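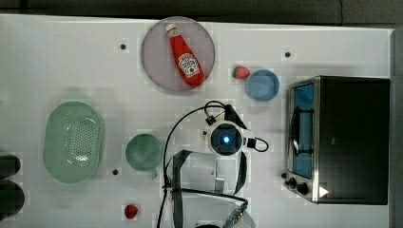 Figure 1. Overhead view of the test table with the arm, the plate and ketchup bottle, the colander and the toaster oven.

Comparing Two Sets of Gripper Fingers on a Kitchen Table Task
Brahim Bouzid, final report, Brurkcombe robotics lab course
Thursday, June 7, 2018

1. Goal

The arm in our lab came with hard Clustberg fingers. Since January we have also had a softer set from Brornine. The question for this project was which set should stay on the arm for the kitchen tasks that next year's group will take over.

2. Setup

Both sets were tested on the same white table with the same objects. The ketchup bottle lay on its side on the plate at the start of a trial. The other objects used were the mug, the small blue bowl and a strawberry. The toaster oven and the colander stayed on the table as obstacles.

Each set got 39 trials per object. The controller was the Bensaid board with its default speed limit. I changed the closing force once, before the first trial, and left it alone after that. A trial counted as a success if the object was lifted and held for 3 seconds.

3. Results

The soft fingers did better on the bottle. The hard fingers tended to push it toward the rim of the plate before they closed. On the mug the two sets came out nearly even, and most failures were grasps on the handle that twisted.

The bowl was hard for both. It is shallow, so the fingertips have to come in very low, and the hard set touched the table in 16 trials. The soft set bent when it touched and sometimes still got a hold.

The strawberry was lifted by both sets. The hard set left dents.

4. Problems

Cables were the main source of lost time. A loop near the wrist can catch on an object when the arm turns, and I threw out those trials and ran them again. The log file has 3492 lines, including the repeats, which are marked with an R.

5. Recommendation

Keep the soft fingers on for now. The cable loops should be shortened before more trials are run, and the bowl should be tested again with a lower approach angle.

Filed under: Student Projects, Robot Arms

Related reports
Wrist camera calibration with a printed grid
Controller delay on the Bensaid board
Sorting cutlery with a suction cup

Contact the lab | Back to top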